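3. Planning the purchase

Before you order the Daklow arm, please go through this section with the person who keeps your budget. Prices are in euros, without tax.

3.1 Check the place first

1. Measure the floor where the pedestal will stand. The arm needs a free radius of 819 mm.
2. Draw the table, chairs and other furniture in the Sustero planner. It is cheaper to move a chair on the screen than to change an order.
3. Put into the plan some objects of the size you want to handle. In the layout below, a bowl and a mug stand on the table near the gripper, and a basketball lies at the far left.
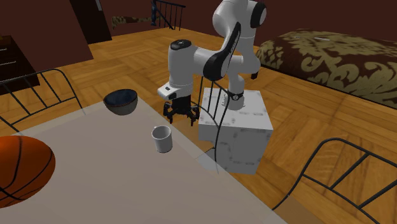
3.2 Make the budget

4. Write the pedestal and the gripper as separate lines. The pedestal costs 700 and the gripper 1,097. They are not included in the price of the arm.
5. Add delivery – Grundach brings the boxes only to the street door.
6. Reserve money for one spare pair of fingertips.

Note: The quotation is valid for six weeks.

Caution: Do not order the pedestal before the floor is checked. It can not be returned after it is drilled.

Questions about quotations: Kalevi Kiiskinen, sales office.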